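Section 6. Setting Up the Nirnen Countertop Water Filter

Revised Tuesday, April 2, 2024. Replaces the February edition.

This section covers first-time installation of the Nirnen filter on a standard kitchen faucet, along with the first flush and the filter reminder. Read Section 2 (Safety) before you begin. Owners of the Boltari under-sink unit should turn to Section 9.

6.1 Before You Start

Check the faucet. The supplied adapters fit most faucets with a removable aerator. Pull-out spray faucets are not supported, and connecting the filter to one voids the warranty.

Keep these items within reach: the filter housing, one Lallau cartridge, the diverter valve with its two hoses, the adapter rings, a soft cloth and a bucket.

CAUTION: Use with cold water only. Hot water damages the cartridge and may loosen the hose fittings.

CAUTION: Do not use the filter with water of unknown quality. The Lallau cartridge improves taste and reduces chlorine. It does not disinfect.

6.2 Connecting the Diverter Valve

1. Unscrew the aerator from the end of the faucet by turning it counterclockwise. If it is stiff, wrap it in the cloth before using pliers.
2. Remove the old washer and wipe the threads clean.
3. Select the adapter ring that matches the faucet threads. It should turn freely by hand for at least two full turns.
4. Place the flat washer inside the diverter valve, then screw the valve onto the adapter. Tighten by hand only.
5. Push the white hose onto the outlet marked IN and the blue hose onto the outlet marked OUT until each one stops.

Note: Do not use thread tape on the plastic adapter. Tape can split the ring when the valve is tightened.

6.3 Installing the Cartridge

1. Turn the housing lid to the left and lift it off.
2. Remove the plastic wrap and both end caps from the cartridge.
3. Lower the cartridge into the housing with the arrow pointing up, and press down until it seats.
4. Check that the rubber ring lies flat in its groove. A twisted ring is the most common cause of leaks.
5. Replace the lid and turn it to the right until the two marks line up.

6.4 First Flush

1. Place the bucket under the filter spout.
2. Open the cold tap slowly and move the diverter lever to FILTER.
3. Let the water run for 20 minutes. Gray or cloudy water during the first part of the flush is normal carbon dust.
4. Inspect every joint. If water appears at a joint, close the tap and repeat the steps in 6.2. 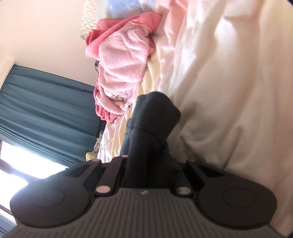
Flush water should not be used for drinking or cooking. It may be used on outdoor plants.

6.5 Setting the Filter Reminder

Hold the button on the lid for six seconds until the light turns green. The counter is now set to 3000 liters. The light turns amber when 97 percent of this volume has been used, and a new cartridge should be ordered at that time. When the light turns red, replace the cartridge and reset the counter.

If the filter has not been used for more than two days, run it for one minute before drinking. For longer absences, remove the cartridge and leave the housing open to dry.

Replacement cartridges and adapter rings are supplied through Zerouali service counters. Have the model number from the base of the housing ready when ordering.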